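## Part 2: Filling in your bursary application on Skellik 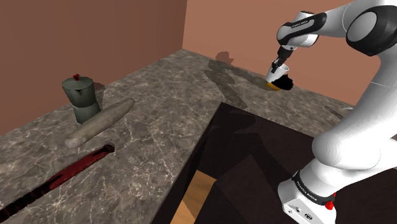

Can I start my application now and finish it later?

You can, as often as you like, right up to closing day. Skellik saves each page when you press Next, so the only thing you can lose is whatever's on the page you're looking at.

I'm Valentin Mallet, and I look after the online side of the Lamptey Bursary. I wrote these steps after a closing week full of phone calls (lovely calls, mostly!), so if your question is in here somewhere, that's probably because somebody rang me with it. You should already have your login from Part 1. If you don't, go back and do that first – the form won't open without it.

### Before you sit down

Have these handy:

- your enrolment letter, or the offer letter if you haven't enrolled yet
- a bank statement with your name and account number on it
- the email address of one referee who isn't a relative

### Steps

1. Log in to Skellik and choose **Open rounds**. Pick **Lamptey Bursary – Study Support**. There's a second one called Lamptey Travel in the same list, and it's for past recipients only.

2. Fill in **About you**. Use the name on your enrolment letter, even if everyone calls you something else. There's a Preferred name box further down and I promise we read it.

3. On **Your study**, start typing your course and wait for the list to drop down. Click your course from the list. If it isn't there, choose **Other** and type it in yourself.

 > **Note:** Part-time students are welcome. Tick the part-time box and a new line opens up asking for your hours each week.

4. On **Costs**, enter what you need in whole dollars. The most you can ask for is $4000. Leave out the dollar sign and the comma, or the box goes red and sulks at you.

5. Write your statement. You get 281 words, and the counter sits under the box. I'd write it somewhere else first and paste it in, then read it over once more, as pasting sometimes eats the gaps between paragraphs.

 > **Caution:** Skellik logs you out after 22 minutes without a click. Typing in the statement box doesn't count as a click (I've asked them to fix this, more than once). Press **Save draft** every so often.

6. Upload your documents. PDF or JPG is fine, up to 9 MB for each file. Phone photos of a letter are okay if we can read every line of it.

7. Add your referee's email and press **Send request**. They'll get a message from Dollasetti, the service that handles our references, and it loves to land in junk folders. Let your referee know the name to look for.

 > **Note:** You can submit before your referee has answered. Their page stays open for 9 days after the round closes, and you'll see a green dot next to their name once the reference is in.

8. Press **Check my application**. Anything missing shows up in orange with a link back to the right page.

9. Press **Submit**. A reference number starting with LB comes up on the screen and goes to your email as well. Write it down anyway.

### If you need to change something

Before closing, open your application and press **Withdraw and edit**. Make your change, then submit again.

> **Caution:** A withdrawn application is a draft. If the round closes while it's sitting there as a draft, it won't be assessed, and I can't push it through for you from my end.

After closing, the only things you can update are your phone number, postal address and bank details. They're under **My profile**.

### Applicants from the Proltemska program

If you're coming to us through Proltemska, skip step 7. Your program coordinator uploads one reference for you, and the referee page will say **Not required** once you've picked Proltemska on the Your study page. Everything else is the same, including the statement.

Part 3 covers what happens after you submit, and how to read the status messages.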